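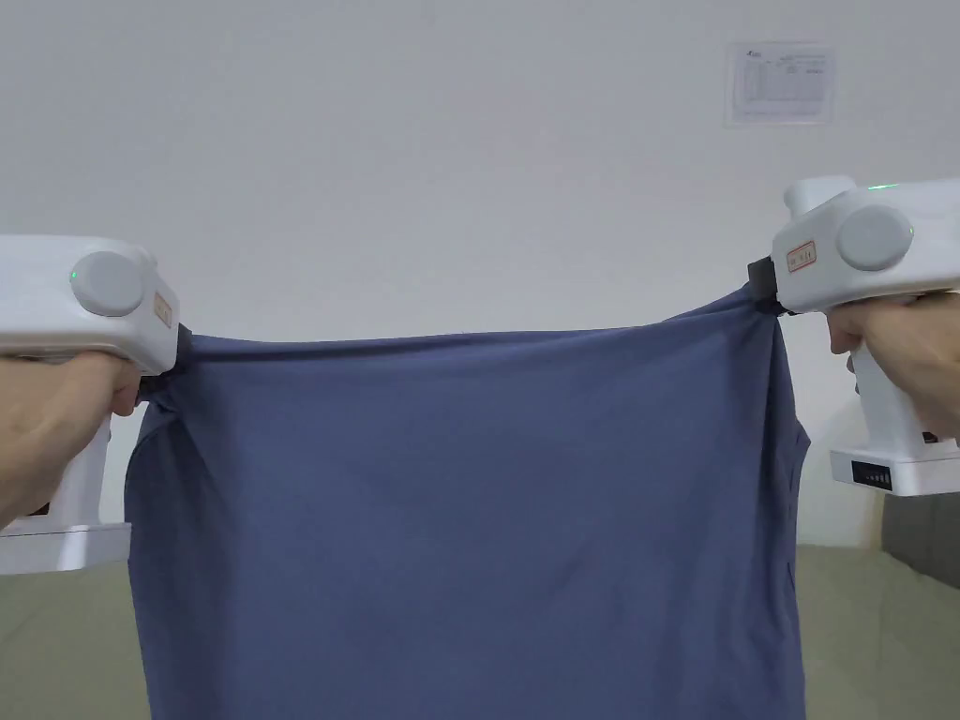
By the Drakby product desk | Updated 25/06/2024

Histus hand-held gripper pair

The Histus is a pair of hand-held grippers for recording manipulation work without a robot on site. The operator holds one in each hand and does the job with the jaws. Drakby sells the pair as a kit, and Randico handles repairs and spare parts.

We recommend it for cloth work in particular. A T-shirt held up by its top corners needs both jaws to keep hold while the operator stretches the fabric between them, and soft knits bunch where they are pinched. Operators with smaller hands should try a pair before ordering, as the handles come in one size only.

What is in the kit
2 grippers, left and right
2 spare sets of jaw pads
Charging lead and mains plug
Carry case
Printed quick-start card

Each gripper has a green indicator light on the housing. The batteries are built in and can be replaced by Randico, but not by the user.

Folding on a bed or table

Most buyers start with folding. A bed makes a good first surface: the sheet gives a little under the jaws, so it is easier to get hold of a hem lying flat. On a hard table, come in at a lower angle and let the cloth ride up into the jaw before closing. With a T-shirt, lay it flat, take a corner in each jaw and keep light tension on the fabric as you bring the fold over. Thin cotton slips more than heavy jersey -- fit the softer pads for it.
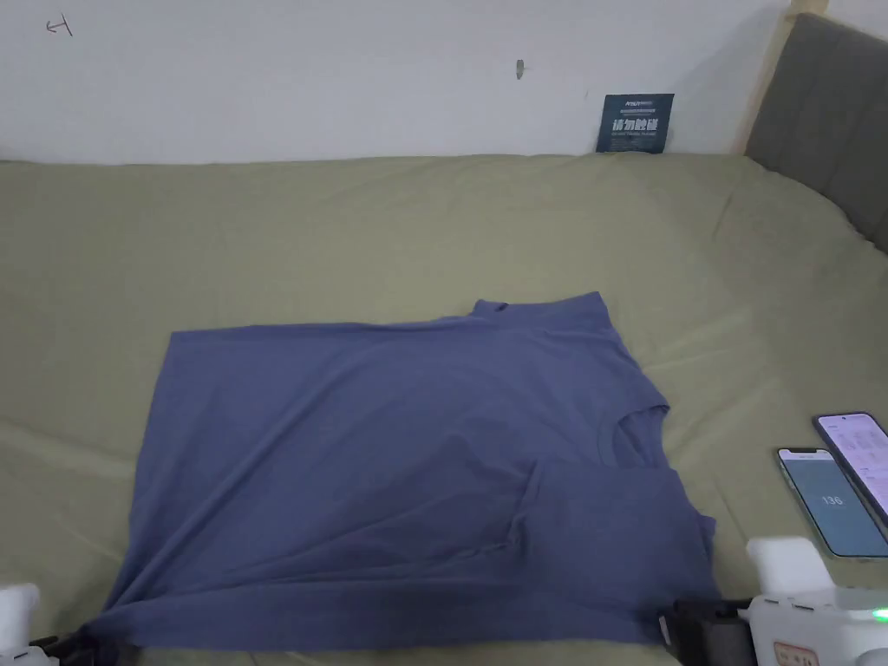 The view from the gripper

The gripper camera has a very wide lens. Both fingers stay in shot with the cloth between them, and so does a good part of the room. Straight lines come out curved, and the corners go dark. The Padilla software can flatten the picture on export, though most customers keep the original files and correct them later. Wipe the lens with a dry cloth before each session.

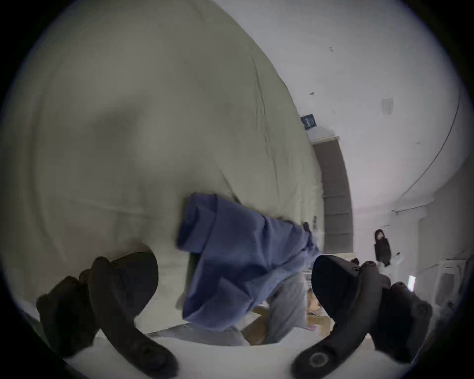 Ordering and support

The kit has been in stock since February. Delivery takes 17 working days. Spare jaw pads are sold separately in packs of 19, order code 117, and fit both the left and right gripper.

Returns are accepted if the case seal is unbroken. For faults, contact Randico with the serial number from the quick-start card -- please do not open the housing, as this ends the warranty.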